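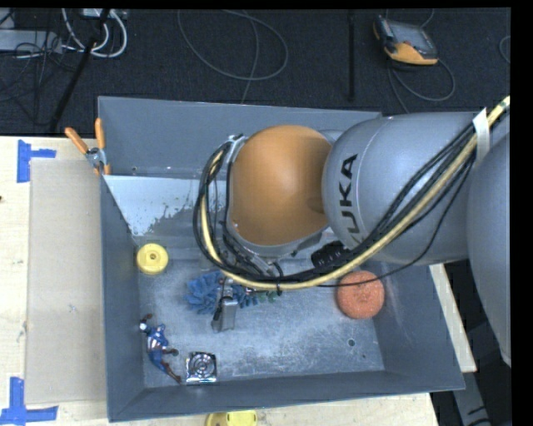 Shelf Life of Cut Apples Under Four Home Treatments

Soledad Salinas and Aisyah Sumampouw
Food Science Project, Fall Term

Introduction

Sliced apples turn brown when an enzyme in the flesh meets oxygen. The slices are still safe to eat, but many people throw them out. Aisyah's younger brother brings his home from school in the lunch bag every day, and that is where the idea for this project came from. We wanted to find out which common kitchen treatment keeps slices looking fresh the longest and whether people still like the taste afterward.

Materials and Method

We bought all the apples in one trip in November from the Quintero market. They were the same variety and close to the same size. Each apple was cored and cut into wedges with a stainless steel knife, and the wedges were mixed in a large bowl so that no treatment got all its slices from one apple.

In total we used 200 slices, 40 for each of 5 groups:

Group A — no treatment (control)
Group B — plain tap water
Group C — salt water
Group D — lemon juice and water
Group E — honey and water

Groups B through E were soaked for 6 minutes, drained in a colander, and patted with paper towels. All the slices then went into lidded containers in the refrigerator. We checked them at one hour, four hours, and the next morning. At each check, both of us scored every slice against a color chart we made from paint cards, where 0 was no browning and 5 was brown all over. We scored separately and averaged the two numbers.

For the taste test, classmates tried one extra slice from each group and marked it "would eat again" or "would not eat again." These slices were cut and treated the same morning and were not part of the 200.

Results

The control group browned fastest. Most of its slices had visible color along the cut edge by the first check. Plain water slowed this down a little, but by the next morning Groups A and B were hard to tell apart.

Lemon juice and salt water did best on color. Group D had the lowest average score at every check, with Group C close behind. Honey water came third. It held up well for four hours and then browned overnight, mostly near the core.

Taste gave a different order. Honey water was the favorite, and 69 percent of the tasters said they would eat it again. Salt water came last. Several people wrote that it tasted fine at first and then left a salty aftertaste. We didn't rinse the slices after soaking, and some of the recipes we read said to do that.

Sources of Error

Our color scores depended on the light. The morning check was done by the window and the others under the kitchen lamp, so scores may be slightly low for the last check. We also measured the lemon juice with a tablespoon and not by weight. One container in Group B had a loose lid, which we noticed at the four-hour check — we kept those slices in the data.

Next Steps

We would like to repeat Group C with a rinse and try a weaker lemon mix, as a few tasters found Group D too sour. A second variety of apple would also be useful. The full score sheets are in Appendix 1, and the color chart is in Appendix 2.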